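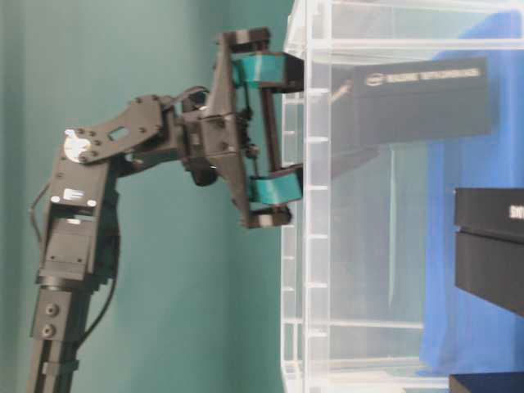 I spent most of Monday evening cleaning acrylic. I have had a few clear boxes and stands over the years and they all go the same way. They look lovely for a fortnight, then there is a grey film on every panel and fluff in every corner.

The first thing I learned is to leave the kitchen roll alone. It puts fine scratches in the surface and you only notice them when the sun comes round. I use a microfibre cloth, a bowl of lukewarm water and one drop of washing-up liquid. No glass cleaner either. I used one on an old display case and it went cloudy along the joints within 3 weeks. Ilse Jansen told me afterwards that it was probably the ammonia, which I could have read on the bottle.

Flat panels are easy. Blow the dust off, wipe in one direction, rinse the cloth, wipe again, then dry. Slots are the slow part. A cloth won't go into them, so I use a soft baby toothbrush, and cotton buds for the ends. I allow 20 minutes for a post with slots all the way up, and it usually takes longer.
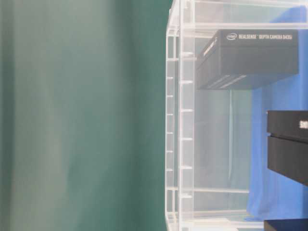

Slotted post on the left, camera box up inside.

The colour behind clear plastic makes a big difference to how clean it looks. Against white you can't see much wrong with it. Against dark green every cut edge shows up bright and so does every fingerprint. I quite like it, but it does mean wearing cotton gloves when moving anything. A pack of 6 pairs has lasted me since January.

Teodoro Dizon asked in the comments last time about polish for scratches. I have a small tube of the Flilis one and it works on light marks if you are patient. Deep ones stay. Try it on a bottom edge first.

I still need to find a better brush for the inside corners. The toothbrush is too wide and the cotton buds leave bits behind.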